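A Day With the Prevdale Robotics Club: Notes From the Summer Open Day

Posted on August 26, 2020

I went to Skividdale for the open day of the Prevdale student robotics club, and I promised to the other parents in our school group that I would write down what I saw.
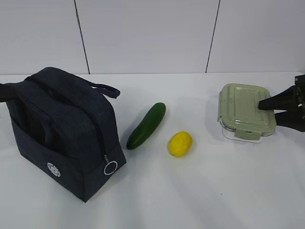 The trip by bus takes 35 minutes from the center of Zestau, and then you must walk up a hill. The club has its rooms in the old Nowicki building, on the ground floor, behind the bicycle repair shop. There was a paper arrow on the door, but it pointed to the wrong corridor, so I arrived late together with a family who had made the same mistake. We were asked to wash our hands and to wear masks, and the groups were kept small.

The club works on one task this year, and they call it the lunch task. Two robot arms must pack a lunch on a white table: a lunch bag, a food container with a lid, a cucumber and a lemon. The students chose these things themselves. I had expected colored blocks, as in my own school days, and I asked why they don't use them. A girl of perhaps sixteen answered that a block is always the same block, while a cloth bag is different every time you touch it. She had a good way to explain it. When you take hold of the side of the bag, the cloth gathers between the fingers, and the opening at the top changes its shape. So one arm has to keep the bag in its place, and the other arm does the moving.

The arms don't decide by themselves yet, or only a little. First a student guides them by hand through the whole task, and this is recorded. Then another student does it again, and again, with the things put in other places on the table. On the wall was a sheet where they write every recording, and on the day of my visit the last number was 614. They told me that roughly a third of these can't be used, for example when somebody pushed the table or forgot to start the recording. I found it very honest that they keep the bad ones on the sheet too, with a short remark in pencil.

Visitors could also try. I waited in the line for a long time, and I must say that it is much harder than it looks. You have a handle for each hand, and after a minute you forget which one is left and which one is right. My task was only to lift the lemon and put it down again. I managed it on the third try. The boy after me, who was maybe nine years old, did it at once and then asked for the cucumber. The cucumber is difficult in another way, he was told, because you must take it near the middle or it turns in the fingers.

The container was the subject of a long discussion between two students and a father who works with packing machines. The students want that the arm closes the locking tab on the lid by itself. The father thought they should use an easier container. They didn't agree, and I think they enjoyed not agreeing. In the competition rules, which were lying on the desk, a closed lid gives 5 extra points, so I understand why they want to keep it.

In the afternoon there was a short talk about the program part. I couldn't follow everything – my English is better for kitchens than for computers – but the slides were clear, and questions were allowed at any time. The main message for beginners was to be patient with the recordings and to clean the table before each one.

Some practical remarks if you want to go. The membership is 50 for the school year, and you can pay it in two parts. Students from thirteen years can join, and they don't need to know programming. The room gets very warm in August, so bring water. There is no food in the building, but the bakery at the bus stop in Skividdale is open until four. The last bus to Zestau goes earlier than you think, and I had to run for it.

My daughter has already filled in the form. She wants to work on the bag.

Recent posts
Science fair in Zestau: what we saw in the school hall
Soldering for beginners, a weekend course report
Visit to the Skividdale water works
Which clubs are open again after the summer

Contact | Copyright 2020 | Back to top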